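Open day at the Folard pottery works

Folard is a 70-minute drive from our place, the last stretch on gravel, and the pottery works there opens to the public one day a year. I have meant to go for a long time. This year I went with my neighbour Manuela Piras, who used to sell crockery and knows far more about glazes than I do.

The open day was on September 25, 2025. Entry was free and parking was in the paddock behind the kiln shed, which had been mown. 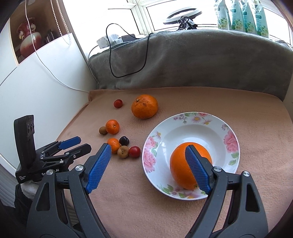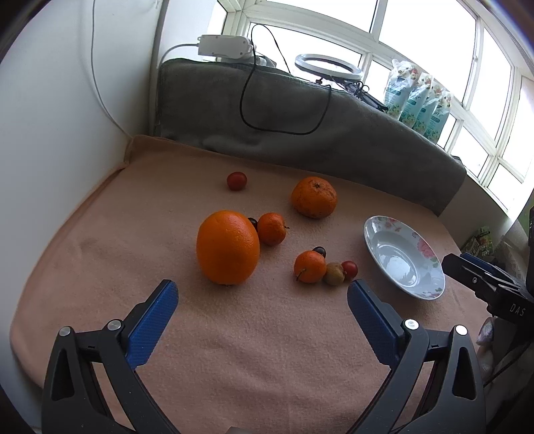 The table with the pink cover and the floral plate.

The tour started at the clay store. The works buys two clays and blends them on site, one from the Bedoya pit and the other brought in dry by the tonne. Our guide was Thomas Sanna, who has run the casting floor for 7 years and worked in the glaze room before that. He let everyone handle the two clays. The Bedoya clay is darker and has grit in it that you can feel between your fingers. They put it through a sieve twice before it goes near the mixer.

After that came the casting floor. Slip is poured into plaster moulds, left until a wall forms, and the rest is tipped out. Plates are made differently, on a jigger, where a flat piece of clay spins on a mould and a shaped blade comes down on the back of it. Thomas made three while we watched. He threw the second one back in the scrap bin and I could not see anything wrong with it. Manuela could. The foot ring was uneven.

The drying room was warm and we did not stay long. Racks run floor to ceiling and each one has a card with the date and the pattern name. Prirkero is the plain range and Clendeck is the one with the blue band, and between them they make up most of what the works sells to cafés.

There are two kilns. The big one takes 600 dinner plates in a firing and the small one is kept for trials and repairs. The big kiln had been shut down for the visit so we could look at the brickwork inside. A few bricks near the door have been replaced recently and are a different colour from the rest. Someone asked about the gas bill and Thomas said it was high.

The decorating room was the part I had come for. Printed patterns are done with transfers. A sheet is soaked in water, the design slides off its backing, and it is placed on the glazed plate and smoothed down with a rubber tool to push out the water and air. Then it is fired again at a lower heat. A rim is harder than a flat centre because the transfer has to bend around the curve without creasing. Visitors could have a go on seconds. My leaves came out with a wrinkle in them. Manuela's were fine.

There was a short talk in the old packing shed at lunch. The works began with 182 moulds bought from a pottery that was closing down, and a few of those shapes are still made, including a gravy boat that I recognized from my grandmother's kitchen, or one very like it. The moulds wear out and have to be recast from a master, so none of the originals are in use. The masters sit on a shelf in the office and you can look at them through the door.

Lunch itself was soup and a bun, and tea in Clendeck mugs. The lineup was long at noon and gone by one.

The seconds shop is beside the office. Most of the stock was bowls. I bought four side plates and a butter dish with a small chip on the underside of the lid. Manuela bought nothing, then went back just before closing for a colander. They wrap everything in newspaper, so bring a box if you are coming by car. Cards are accepted but the machine was slow.

Wear closed shoes, as the casting floor is slippery in places. The tour has one flight of stairs, up to the decorating room, with a railing on the left side only. Children are welcome everywhere but the kilns. The washrooms are at the far end of the paddock.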